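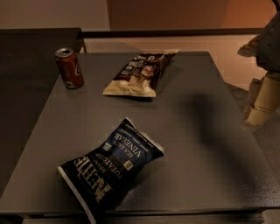 Section 2. Planning and Budgeting Before You Order

Read this section before you sign a purchase order. It covers the choices that set the total cost of a Gavalas arm and hand station: the work surface, the items to be handled, floor space, lighting, spare parts and staff time. Section 3 covers delivery and unpacking.

Revised January 2023. Prepared by Vasiliki Christodoulou, Applications, Nedgate.

2.1 Write the item list first

The item list decides which hand you need and how many sets of finger pads to buy. Most budget overruns we see at Nedgate come from items added after the order was placed.

1. List every item the station will pick up in its first year. Use the real retail or shop package.
2. For each item, write down the weight, the longest side and the narrowest side.
3. Mark each item as rigid, thin-walled or soft. A soda can is thin-walled. A bag of potato chips is soft.
4. For thin-walled items, note whether they will be handled full, open or empty. An open can must be listed on its own line, separate from a sealed one.
5. For soft items, note whether they will stand, lie flat or lie on top of each other.
6. Send the list to your dealer with the quote request form.

Note: Two bags of the same product can behave differently. Fill level and air inside the bag change how far the fingers must close. If bags are on your list, plan to supply at least 9 of each kind for the acceptance test.

Note: Glossy packaging can affect the head camera. Mark any item with a shiny or metallic finish.

2.2 Choose the hand

Three hands fit the Gavalas arm. Prices are on the current dealer sheet.

Two-finger hand. Suited to rigid boxes and blocks. Lowest price and lowest upkeep. Not recommended for bags.

Jointed hand, standard pads. Suited to mixed items, including cans and bags. Needs the hand controller license, which is quoted on a separate line.

Jointed hand, soft pads. Same hand with softer pads. Choose it if more than half of your list is marked soft. The pads wear faster, so order a second set with the station.

Caution: The hands are not interchangeable without recalibration. If you expect to change hands, budget one service visit for each change, or send one staff member to the calibration course.

2.3 Plan the table

You may use a table you already own if it meets the points below. The Drustus table is offered as an option and is shipped flat.

1. Check that the top is level and does not rock when you lean on a corner.
2. Check the finish. Matte tops work best. Glass, polished metal and high-gloss paint are not supported.
3. Compare the color of the top with your item list. Dark packages on a dark top are harder for the camera to separate. If the top is dark gray or black and many of your items are too, add a light mat to the order.
4. Measure the height of the top from the floor and enter it on the site form.
5. Mark a border 2 inches in from every edge. Items should start and finish inside this border.

Caution: Do not leave bags or other light items hanging over the table edge during operation. The hand may push them off or press them against the edge.

2.4 Plan the floor space

1. Draw the room to scale, including walls, counters, cabinets and other tables.
2. Draw the table in place.
3. Draw the reach circle supplied with your quote, centered on the arm base.
4. Shade every place where the reach circle crosses a wall, counter or second table.
5. If any area is shaded, move the table or ask your dealer to quote software limits for that side.

Leave a walkway on the side where the operator stands. Nothing may be stored in it. If the room has a rail or ledge behind the table, show it on the drawing and give its height.

Note: A second table beside the first is useful for staging items. Show it on the drawing even if it can be moved.

2.5 Plan the lighting

Lighting is often left out of the budget and added later at a higher cost. The station can run in a dim room, but the camera will need longer exposures and the arm will be set to a slower speed.

1. Turn on the lights the room will normally use.
2. Measure the light level at the table top, in the middle and at each corner.
3. Hold a board where the arm will hang and look at the shadow it makes. A large shadow across the pick area means the main light is poorly placed.
4. If the reading at any point is under 687 lux, add the light kit to the order or move an existing lamp.

Note: Mixed warm and cool bulbs cause more trouble than a single warm source. Replace odd bulbs before the installer arrives.

2.6 Fill in the budget sheet

Enter a figure on every line. Write zero where a line does not apply.

Arm and base
Hand
Hand controller license
Head camera and mount
Table or mat
Light kit
Freight and insurance
Installation visit
Operator training
Test items
Spare finger pads
Service plan, first year
Electrical work by your own contractor

Test items are a small line but should not be skipped. Cans get dented and bags get crushed during setup, and crushed items cannot be used for the acceptance test. Buy them locally and keep them in a closed bin.

Finger pads should be inspected after every 1,000 picks. Use your expected daily count to work out how often that falls, and allow staff time for it.

Freight is quoted from the Rornton warehouse. It does not include stairs, a lift gate or inside delivery. Ask for these in writing if you need them.

2.7 Lease or purchase

Leasing is available on the arm, base and camera. Hands, pads and light kits are sold outright. A lease includes the service plan, so leave that line at zero if you lease. A leased arm may not be moved to another building without written approval.

If your item list is likely to change during the first year, ask for the short lease. Trade-in value on purchased arms is set each October and applies to orders placed after that month.

2.8 Before you send the order

1. Check that the item list and the room drawing carry the same station name.
2. Attach the light readings.
3. Attach the signed budget sheet.
4. Name one person who can answer questions about the room.
5. Send the full packet to Stelios Bakalis, Order Desk, Nedgate.

Packets with missing pages are held until complete. Delivery dates are confirmed only after the room drawing has been approved.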